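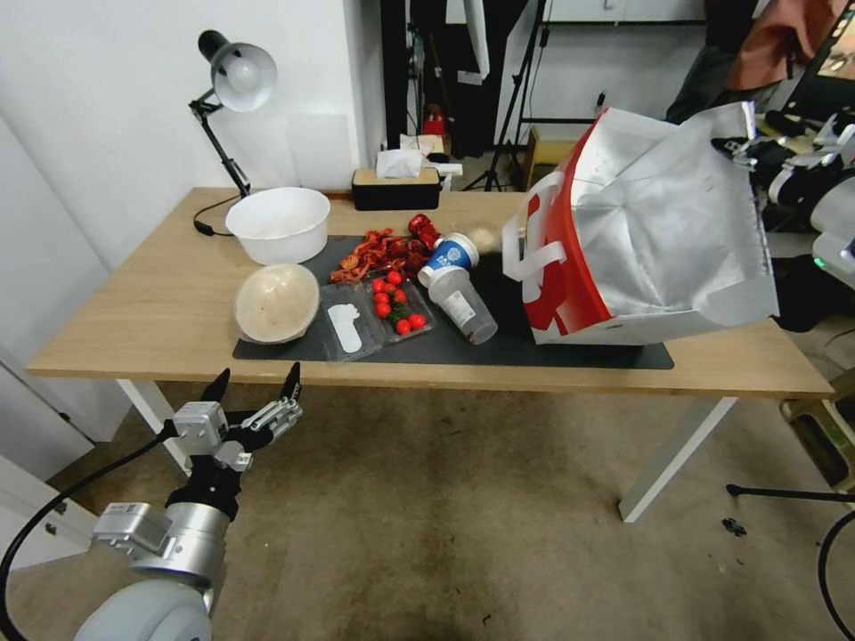

The two arms of Flarkora at the desk in the Clundell workshop. The right gripper holds an insulated shopping bag.

Shared workshop members present Flarkora, a two-arm robot for clearing a desk

CLUNDELL, December. Members of the Clundell shared workshop present Flarkora, a robot with two arms which they built in the evenings, after their usual jobs. The build took 274 hours of work and the parts list has 76 positions. All drawings will be free to download.

The task of Flarkora is simple to say and difficult to do: to clear a desk after people have eaten at it. The team practices with everyday things, such as bowls, paper and plastic cups, a crumpled can, cherry tomatoes on the vine and dried chili peppers.

"A hard box is easy for us now. A bag changes its form each time when you touch it, and we had to make the finger brackets again," said Orest Stetsiuk, who designed the grippers. The left gripper has two fingers, so a broken one can be replaced in eight minutes.

The control software was written by Yasuo Ebihara. Pylyp Didenko made the wiring, and he asks other builders to leave more cable at the wrist than they think is necessary.

Flarkora is still slow, and small food stays the weakest point. The next version, with softer fingertips, is planned for spring.

Visitors are welcome to the open evening in the workshop, which starts at 6 p.m. Children may come with an adult. Please do not bring drinks to the robot desk.

Contact for press: Maksym Bondarchuk, Clundell shared workshop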